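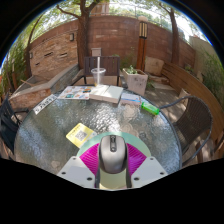
## 4. Using the Sisent Mouse Away from the Desk

The Sisent wireless mouse connects to a laptop through a small USB receiver. This section covers setting it up outdoors or at a temporary table, choosing a surface, and putting the mouse away afterward. For first-time installation of the Sisent Settings program, see Section 2.

Revised July 28, 2021.

### 4.1 What to bring

- The mouse, with one AA battery fitted
- The USB receiver
- A spare AA battery
- A plain mouse pad or a thin, flat board of similar size
- A dry cloth

The receiver is stored in the battery compartment when the mouse ships. Many owners leave it plugged into the laptop after that. If you carry the laptop in a tight sleeve, take the receiver out first. A bent receiver can damage the port and is not covered by the warranty.

### 4.2 Fitting the battery

1. Turn the mouse over and slide the power switch to OFF.
2. Press the tab on the battery door and lift the door away.
3. Insert one AA battery with the positive end toward the mark in the compartment.
4. Close the door. It should click.
5. Slide the power switch to ON.

The light on the underside comes on for a moment and then dims. If it blinks red 11 times, the battery is low and should be replaced before you leave.

**Note:** Rechargeable AA batteries may be used. The low-battery warning comes later with these, and the mouse may stop soon after it appears.

**Caution:** Do not leave a battery in the mouse if it will be stored over the winter. If you put your outdoor things away in December, take the battery out at the same time and keep it indoors.

### 4.3 Connecting

1. Start the laptop and wait for the desktop to appear.
2. Plug the receiver into a free USB port on the same side as the hand you use for the mouse.
3. Turn the mouse on.
4. Move it slowly across the pad until the pointer responds.

The first connection to a new computer can take 40 seconds. Leave both parts in place during this time. Unplugging the receiver starts the process over.

If you use a USB hub, set it on the table and not on the ground or on a chair. Metal table legs and metal chair frames between the receiver and the mouse can shorten the range. A short extension cable is usually enough to fix this.

### 4.4 Choosing a surface

The sensor reads small details in the surface beneath it. Clear glass and mirrors give it very little to read, and the pointer may jump, drift or stay still. Polished stone and high-gloss paint can do the same on some tables and work well on others.

**Suitable without a pad:** unfinished or matte wood, paper, a plain tablecloth pulled flat, most painted metal without a high shine.

**Use a pad:** clear or frosted glass, mirrored tops, slatted tables, woven or mesh tops, tile with deep joints.

1. Wipe the table with the dry cloth. Pollen and grit collect in the sensor opening and scratch the feet.
2. Lay the pad flat with no edge hanging over.
3. Set the mouse down and move it in a slow circle.
4. If the pointer follows without skipping, continue to 4.5. If it skips, turn the pad over or try a sheet of plain paper.

A magazine will work for a short time, but printed photographs on shiny paper can confuse the sensor -- a page of text is better.

### 4.5 Adjusting for bright light

Strong sunlight entering from the side can reach the sensor when the mouse is lifted. The pointer may then move by itself until the mouse is set down again.

1. Move the pad into shade, or turn it so that your hand shades the mouse.
2. Open Sisent Settings and select **Pointer**.
3. Set **Lift distance** to Low.
4. Set **Sensitivity** to 1000.
5. Select **Save to mouse**.

The setting stays in the mouse when it is moved to another computer. To return to the factory values, hold both main buttons and the wheel for five seconds. All saved settings are cleared, including button assignments.

**Caution:** Do not leave the mouse in direct sun or in a closed car. The rubber feet are held with adhesive that softens in heat. Replacement feet can be ordered from Skindameck as a pack of 2 sets.

### 4.6 Damp and dust

The mouse is not sealed against water. If it gets wet:

1. Turn it off at once.
2. Remove the battery and leave the battery door off.
3. Stand the mouse on a towel indoors for a full day.
4. Fit a new battery and test it.

Do not use a hair dryer or set the mouse on a radiator. For dust in the wheel, turn the mouse upside down, roll the wheel back and forth, and blow across it gently. Compressed air held too close can push dirt farther in.

### 4.7 If the pointer still does not move

| What happens | What to try |
|---|---|
| No light on the underside | Check the switch, then the battery direction |
| Light on, no pointer | Move the receiver to another port |
| Pointer stops and starts | Bring the receiver closer; move phones away from it |
| Pointer moves, clicks ignored | Restart the laptop |
| Wheel scrolls the wrong way | Sisent Settings, **Wheel**, clear **Reverse** |

If none of these helps, test the mouse on a second computer before sending it in. Repairs are handled by the Virnitz service desk. Pack the receiver with the mouse, as the two are matched at the factory, and leave the battery out of the parcel.

Text for this section by Réka Pálfi; checked by Tamás Vida. Section 5 covers button assignments.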